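About Seidel

Seidel sells white shelving with a desk built in, for people who own more small objects than floor. We started in October with one sample unit and two opinions about where the mugs should go. Both opinions still work here.

Our house rule is that a shelf should be tested with what people keep, so ours holds books, pens and a pink plush bear with a purple flower.

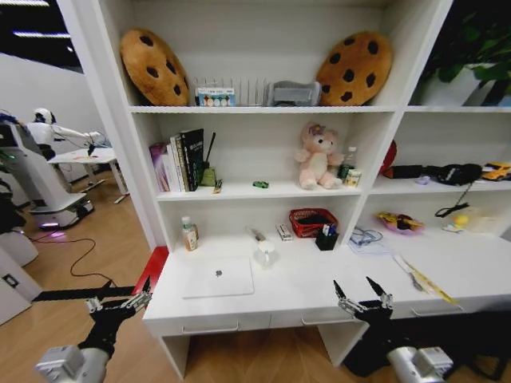
The furniture trade prefers a single vase. We tried a vase at our Pranport showroom and sold very little shelving.

The Elora is our standard unit. Cushions go up top, books go in the middle, and the desk is left for work, in theory.

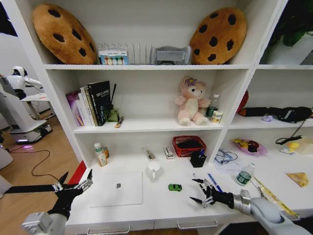
We deliver within 400 miles and carry the thing upstairs, a service we priced before we had met many stairs. Almost 500 units have gone out so far. 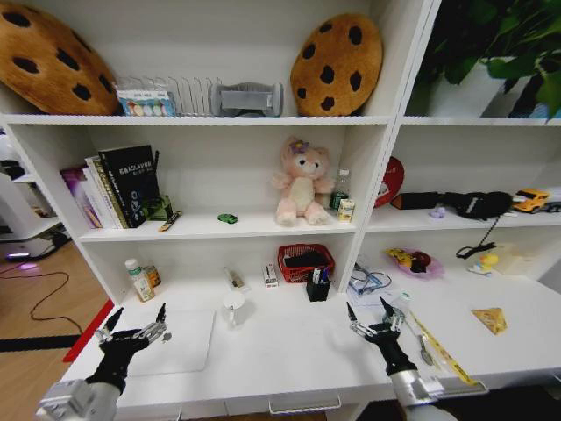

The desk and the shelves above it, cookie cushions included.

Tidying advice comes free with every order. Ours is short: books to one side, toy car wherever it was last parked.

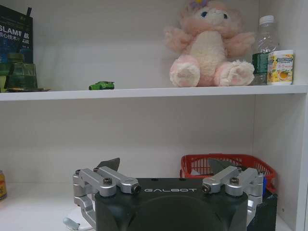 Trasex wrote in to say that their Elora was full by the second evening, and could we please make a wider one. We are looking into it.

Showroom: Unit 3011, Pranport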